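Week 3 Handout: Comparing Grippers on the Kitchen Tasks
Instructor: Revathi Pillai

Welcome back, everyone! This week we stay in the simulated kitchen and put two grippers, the Grendach and the Gidar, through the same cabinet exercise. Please read all of this before lab (I know it's long, and I do try to trim these every year).
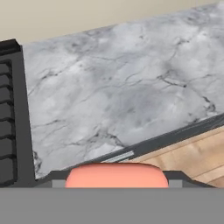

Choosing a wrist camera view comes first, and it deserves more of your time than people usually give it. Think about what the controller can learn from each view before you start a run. A bare stretch of marble, with all those wandering dark veins, can trip up a simple edge detector, so try your settings on a view like that one before going anywhere near a handle. Each gripper gets 40 trials, and your log should have a line for every one of them, the ugly ones included.

The side camera is for judging the reach. Look at the bend of the arm and how near the links come to an open cabinet door, and write down what you see in your own words.

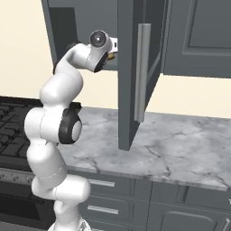 Nadar wrote in after last year's lab that the wrist view alone had seemed fine until the arm had to work around a door, and that adding the side view changed which gripper the group preferred. I'd love to hear whether you agree.

For the handle task, start slowly and note the fingertip position relative to the bar before you close.
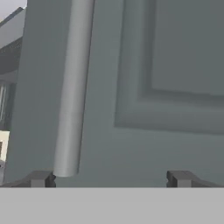
Fig. 3. Wrist view at the door handle, fingers open.

Logs are due before the next lab, 16 lines of comments at most, please!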